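Evaluación de políticas de manipulación en simulación: ¿hasta qué punto es fiable la correlación con el robot real?

Foro de ayuda – Robótica y automatización – Métodos de investigación
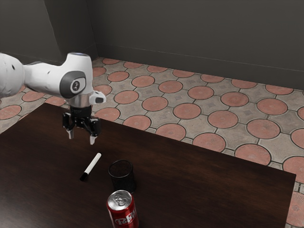

Nuestro grupo prepara la sección experimental de un trabajo sobre políticas de manipulación entrenadas por imitación y desea someter a la consideración de la comunidad una duda de carácter metodológico. La tarea consiste en tomar un rotulador situado sobre una mesa e introducirlo en un portalápices negro, con una lata de refresco roja como objeto distractor. Disponemos de la tarea en dos versiones: la simulada, construida en Skallora, y la física, instalada en nuestro laboratorio con un brazo del mismo modelo y una pinza de dedos paralelos.

El procedimiento seguido hasta ahora es el siguiente. Cada política se ejecuta en 50 episodios simulados, con posiciones iniciales del rotulador tomadas de una lista fija, y posteriormente en 50 episodios reales con la misma lista. Se han evaluado 9 políticas: tres arquitecturas, cada una entrenada con tres volúmenes de datos. El éxito se registra de forma binaria. En simulación lo determina una condición geométrica (la mayor parte del rotulador dentro del volumen interior del recipiente al término del episodio); en el laboratorio lo anota un operador.

La ordenación de las políticas coincide bastante bien entre ambos entornos, pero las tasas absolutas no. La mejor política alcanza 49 éxitos de 50 en simulación y queda muy por debajo de esa cifra en el robot. Las políticas intermedias, en cambio, obtienen valores parecidos en los dos entornos. Un revisor interno sostiene que, en estas condiciones, la simulación no debería presentarse como evidencia. Otro considera suficiente comunicar un coeficiente de correlación y la coincidencia de rangos.

Se solicita orientación sobre tres aspectos: si es admisible publicar la correlación con tan pocas políticas; si el número de episodios resulta adecuado; y si conviene modificar el aspecto visual del entorno simulado (suelo de baldosas con círculos rojizos, paredes lisas de color gris oscuro, mesa de madera oscura), que no reproduce el de nuestro laboratorio. Las políticas reciben únicamente imágenes y el estado articular del brazo.

Publicado por: Laboratorio_Ferngate
Etiquetas: simulación, evaluación, manipulación, aprendizaje por imitación
Estado: abierta

Respuestas

metodos_plokden

Se responde por el orden en que se plantean los asuntos, con una observación previa. El trabajo debe declarar con precisión qué uso se pretende dar a la simulación. Si se emplea para seleccionar políticas antes de llevarlas al robot, la propiedad relevante es la conservación del orden. Si se emplea para predecir la tasa de éxito real, la propiedad relevante es el error absoluto, y los datos que ustedes refieren indican que ese uso no está justificado para la mejor política. Los dos revisores pueden estar hablando de afirmaciones distintas.

Sobre la correlación. Con 9 puntos el coeficiente de Pearson es muy sensible a los extremos. Basta una política que fracase siempre en ambos entornos para elevarlo de manera considerable. Recomendamos publicar el diagrama de dispersión completo, con barras de incertidumbre en los dos ejes, y acompañar el coeficiente de un intervalo obtenido por remuestreo. Debe tenerse en cuenta, además, que las políticas no son independientes entre sí: tres arquitecturas con tres volúmenes de datos forman una estructura agrupada, y es probable que una parte apreciable de la correlación proceda únicamente del volumen de datos. Conviene calcular también la concordancia dentro de cada arquitectura, aun sabiendo que con tres valores por grupo será poco informativa. Una medida que penalice las inversiones de orden según la diferencia de rendimiento real resulta más útil que el rango sin ponderar, dado que invertir dos políticas casi idénticas carece de consecuencias prácticas.

Sobre el número de episodios. Cincuenta por política es una cifra habitual y defendible, siempre que se comunique el intervalo. Para 49 éxitos de 50, el intervalo de Wilson al 95 % va del 89,5 % al 99,6 %. El intervalo normal simple no es apropiado tan cerca del extremo, porque su límite superior rebasa el 100 %. En las políticas intermedias la amplitud es mucho mayor: con 25 éxitos de 50, el mismo método da un intervalo del 36,6 % al 63,4 %. Por tanto, la afirmación de que las políticas intermedias obtienen «valores parecidos» debe formularse con cautela. Puesto que la lista de posiciones iniciales es la misma en los dos entornos, tienen ustedes la posibilidad de analizar los resultados por pares, episodio a episodio, y ese análisis aprovecha mejor los datos ya recogidos. Si los fallos reales se concentran en posiciones concretas y los simulados en otras, la coincidencia de las tasas globales sería fortuita.

Sobre el aspecto visual. El fondo influye cuando la política recibe imágenes, pero en la dirección que describen (simulación más favorable que realidad en la política mejor) nos inclinaríamos a examinar antes el contacto. Un rotulador es cilíndrico, ligero y rueda. En muchos motores de física la fricción entre las almohadillas de la pinza y un cilindro es generosa, y el objeto no gira dentro del agarre como lo haría en el laboratorio. Se sugiere clasificar los fallos por fase: aproximación, cierre, transporte e inserción. Si los fallos reales aparecen en el cierre o en la inserción, cambiar las baldosas no corregirá la discrepancia. La lata merece también una categoría propia, ya que, estando próxima al recipiente, una colisión con ella puede arruinar un episodio en el laboratorio y no tener efecto alguno en la simulación si su masa es incorrecta.

Por último, el criterio de éxito no es el mismo en los dos entornos. Una condición geométrica y el juicio de un operador pueden discrepar, por ejemplo cuando el rotulador queda apoyado en el borde – caso frecuente en esta clase de tareas. Debería redactarse una regla única y aplicarla a las grabaciones de ambos entornos por una persona que desconozca qué política se ejecuta.

delucaautomat

En De Luca tuvimos algo parecido con piezas pequeñas y era el retardo de control. En el simulador la acción se aplica al instante y en el robot no. Añadan el retardo medido y repitan.

banco_de_pruebas

Coincido en lo esencial con la primera respuesta y añado dos consideraciones derivadas de nuestra propia práctica.

La primera se refiere al aspecto visual. No es necesario reconstruir el laboratorio para saber si el fondo tiene influencia. Es suficiente repetir los mismos episodios simulados variando un solo factor cada vez: textura del suelo, color de las paredes, iluminación, acabado de la mesa. Si la tasa de una política se desploma al sustituir las baldosas por un suelo uniforme, se ha medido su sensibilidad, y ese resultado es publicable por sí mismo. En nuestro caso el factor dominante fue la posición de la cámara, con diferencia respecto a los demás. Es preciso comprobar la calibración antes de atribuir nada a las texturas.

La segunda se refiere al orden de ejecución en el robot. Si las políticas se evaluaron una tras otra, cualquier deriva (desgaste de las almohadillas, cambio de luz durante la tarde, ligero desplazamiento de la mesa) queda confundida con la política. Lo correcto es intercalar los episodios y aleatorizar el orden. De no haberse hecho así, debe constar en el apartado de limitaciones.

Discrepo en un punto menor. El análisis por pares exige que las posiciones iniciales reales sean verdaderamente las de la lista. Colocar un rotulador a mano con el ángulo indicado introduce un error que, en un objeto tan delgado, puede equivaler a una condición distinta. Una superposición de la imagen de referencia sobre la imagen en directo reduce el problema.

Comentarios

Laboratorio_Ferngate: Se agradecen las respuestas. Las políticas se evaluaron en bloque, sin intercalar, por lo que se repetirá la serie real durante el mes de noviembre con orden aleatorio. En una primera clasificación por fases, los fallos reales de la mejor política se reparten entre el cierre y la inserción; no se ha observado ninguno en la aproximación. El retardo está pendiente de medición.

metodos_plokden: Conserven la serie anterior y publíquenla en el material suplementario. La comparación entre la serie en bloque y la serie intercalada será de utilidad para otros grupos.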